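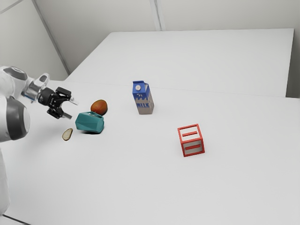

Fig. 7. Arm over a white table (computer rendering).

3 Setting up contact groups and alert templates

This section covers the first set-up of Cullov Alert for one site. You need an administrator account and a current staff list in CSV format.

3.1 Importing contacts

1. Sign in and open Contacts > Import.
2. Select the CSV file. The columns must be in this order: surname, first name, mobile, email, site code.
3. Choose the site code from the list. For the Tangen site, enter 393.
4. Press Check. Rows with errors are listed under the file name.
5. Correct the rows in the source file and import it again.

Note: Mobile numbers must include the country code. Numbers without it are stored but receive no text messages.

3.2 Creating a group

1. Open Groups > New.
2. Enter a name of no more than 937 characters. Short names are easier to read on a phone.
3. Add members by site code or one at a time.
4. Assign at least one group owner. Owners can send alerts to their own group only.
5. Press Save.

CAUTION: Deleting a group also deletes any scheduled alerts addressed to it. These cannot be restored.

3.3 Writing a template

1. Open Templates > New and select a type: Evacuate, Stay Indoors, Site Closed or Test.
2. Enter the message text. State the place first, then the action.
3. Set the reply options. Up to three may be used.
4. Set the repeat interval in minutes. The default is 7.
5. Save the template as a draft. A second administrator must approve it before use.

Note: Repeats stop for each person once a reply is received.

3.4 Sending a test alert

1. Select a template of type Test.
2. Select one small group.
3. Press Send and enter your PIN.
4. Open Reports > Delivery and look for entries marked Failed.

CAUTION: Do not use an Evacuate template for testing. The word TEST is added only to templates of type Test.

For door and siren links, see section 4.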